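The pleasure of a Saturday-sized load on an ordinary night

The best conversation I had all January was with a stranger, over a pillowcase. She was folding hers into thirds, I was rolling mine into a sort of sausage, and she couldn't bear it. Ten minutes later I knew how to fold a fitted sheet, where to buy decent plums and why her sister had moved back to the coast.

I have been using shared laundries for 11 years, in three cities, and I still look forward to it. People assume I'm putting up with something. I have had a machine of my own, in a flat in Zilitz, and I gave it away when I left – it shook the crockery and I never met a soul.

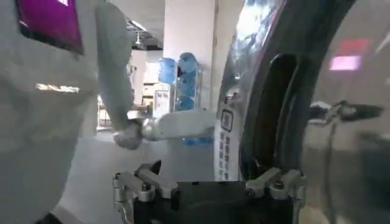 What I love is the odd mix of company and quiet. You can talk or you can read. You can stare at a wall for an hour and still go home having got something done, and how many evenings can you say that about?

Nurhan Kocabaş has been writing down what people tell her on wash nights since she moved to Surnen. Her notebooks (there are eight now, all of them fat with slips of paper) hold 479 tips, recipes, complaints and family stories. She read me some over tea and I could have stayed till midnight. White vinegar comes up again and again, and so does a long-running quarrel about whether jeans should ever be turned inside out. "They start with stains," she told me, "and then they tell you about their mothers."

She has her own rules too. Towels never go in with shirts. Anything yellow or green gets a first wash alone, after a sad business with a tablecloth from Aydoğan. 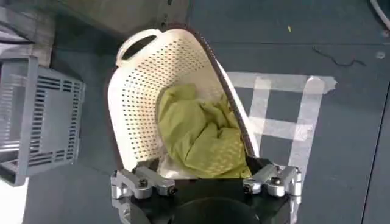 Yellow-green cloth in a white basket.

Shiela Tiongson came to it from the other direction. She grew up with a big family and a washing line, and thought paying to wash clothes was daft until a leak put her own kitchen out of use. She went three times in one week and kept going after the plumber had been. These days she takes a flask, a bag of pegs she doesn't need and whichever novel she's failing to finish.

"I read the same page over and over," she said, laughing, "but it's MY page, and the phone's in my coat."

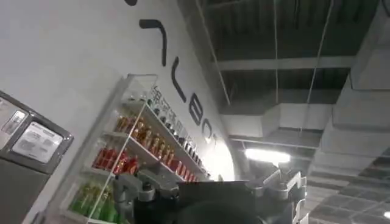 Big black letters on a curved white wall.

If you haven't been since your student days, do try it again! Go at 8 in the evening, when the after-work rush has thinned out. Bring more coins than you think you'll need, even if the place takes cards, and a bag with a flat bottom so the folded things stay folded on the walk home. Take the duvet. A duvet in a big drum is one of the great cheap treats of winter, and carrying it back through the cold with your arms wrapped round it is even better.

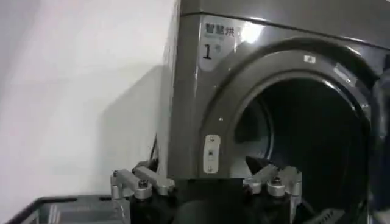
A dark grey front-loading dryer.

Do leave room for the chat, though. Shiela learned to darn from a man waiting on his work shirts, and Nurhan's favourite lentil soup came from a woman she met only once, on Willier Street, who wrote it on the back of a bus ticket and forgot to say how much water. Nurhan has made it with three different amounts so far and is leaning towards the middle one.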